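Início | Cozinha | Pequenos eletrodomésticos | Análises | Contacto

Miniforno de bancada Gretine: análise

Autor: Shengli Cui

O Gretine é um forno elétrico compacto, de porta frontal em vidro. Foi avaliado durante o mês de março, em ciclos de salsichas, pão e legumes em pedaços. O comando reduz-se a um botão rotativo e a um interruptor vermelho. Falta um temporizador com paragem automática, falha séria nesta gama.

Consumo medido: 555 Wh numa hora, incluindo o pré-aquecimento. A regulação é imprecisa na parte baixa da escala; acima do meio estabiliza. A distribuição do calor é aceitável à frente e excessiva ao fundo, o que obriga a rodar o tabuleiro a meio do ciclo.

O tabuleiro canelado escoa bem a gordura, mas os sulcos retêm resíduos. Com o detergente Lostby, 2 passagens de escova foram suficientes. O rebordo contém os líquidos sem derrames. Em espetadas, convém deixar folga para os paus: o modelo Deng, mais largo, leva vantagem neste ponto.

Preço na loja Narkcombe: mais de 50 euros. Relação qualidade/preço razoável para uma ou duas pessoas. Classificação: suficiente mais.

Salsichas no tabuleiro canelado:

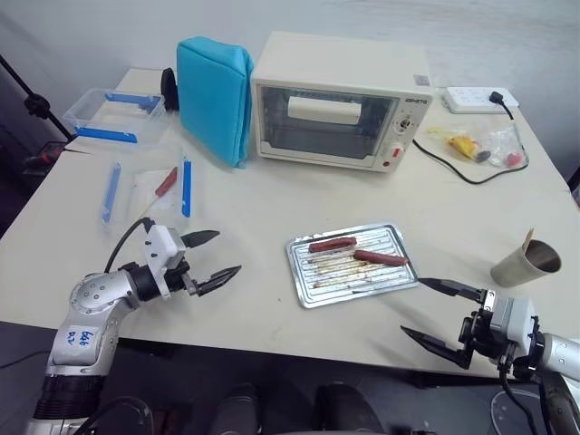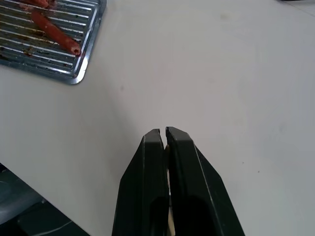
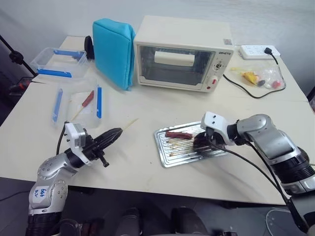 Pode usar-se uma extensão elétrica com este forno?

Só se a extensão suportar a potência do aparelho, indicada na chapa de características. Deve ficar totalmente desenrolada e sem outros aparelhos de aquecimento ligados.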